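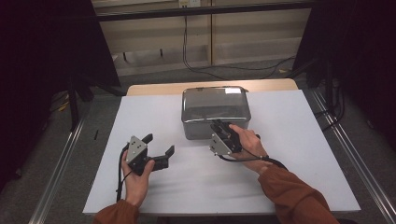 Notebook, September – lids and hinges

5 min read

Back on the chores question. Can a machine do the small stuff around a kitchen or a workbench yet, the opening and closing and putting away that I do all day without looking? My answer this month is still "some of it, slowly, if you don't move anything." But I've got more to say about why, so I'm writing it down before I forget.

I've been doing lids. The steel box on the white board is a horrible thing to start with and I kind of love it. It's shiny, the corners are rounded, and the little bit of hardware at the top corner of the lid is small enough that my jaws want to slide right past it. With my own fingers I'd just hook it and go. With a gripper in each hand I have to think about which one holds the box still and which one does the work, and I keep swapping halfway through (bad habit, and the Lucero policy picks up every bad habit I have, bless it).

Where we are: the dataset for household lids is at 3,538 episodes as of this afternoon. I added 34 of those myself before lunch and my wrists know it. Two were tossed. In one I let go with the wrong hand, and in the other I stopped to scratch my nose. Please, everyone, if you stop in the middle, mark it! Jalora's cleanup script does not catch a pause, it just thinks the box is very interesting.

What the policy does well: it goes to the box. Every time, even when I shift the box toward the edge of the board. A year ago I'd have thrown a party for that. What it does badly: it pushes. If it misses the lid it leans on the front of the box and scoots it along like a cat with a water glass. I think that comes from us. I looked back through my own runs and I rest the right jaws low on the front all the time while I figure out the left hand. I never noticed I did it.

To try next:
- start with the jaws further back, so there's a clear approach in every run
- left hand steadies, right hand opens, no swapping for a whole session
- a few runs with the box turned, and the same number with it straight
- something dull in place of the steel, to see how much of the trouble is the shine

Then hinges, which I like a lot better. Jisia wants flaps and covers in the set, on the theory that half the chores in any shop are really one thing swinging on another thing. Cabinet doors, toolboxes, the cover on the label printer. I think that's right. I also think clear plastic is the meanest material you could pick for it – the camera on the gripper gets glare where the surface ought to be, and the sheet only really shows up at its edges and its hinges. So my rule for the moment is to go by the hinges. Two black ones on pale wood are easy to find, and once you know where they are you know which side has to lift.

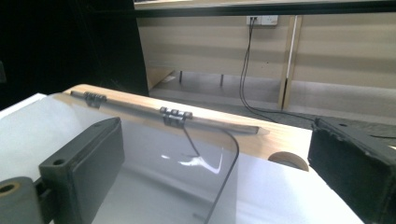
Dallileck Shop Notes, No. 2, p. 34

The cable lying over the sheet is worth a note of its own. I was going to tape it down and then decided I wouldn't. Real benches have cords on them. If the thing can only lift a cover when there's nothing lying across it, it can't do my bench, or my kitchen either. So, runs both ways, and write down which is which in the log.

One more gripe about the fingers. The older pair has chipped edges and I can feel it on thin stuff. It's fine on a box, but for getting under a sheet of plastic I want a clean edge. I'd rather print new ones now than find out in October that we taught the policy to work around a worn finger.

So, would I let it loose on the dishes? No. Would I let it close a cupboard I'd left open? I'm getting there, I think, if it's a cupboard it has met before. Coffee, then the turned-box runs at 2, and somebody please leave me the good chair.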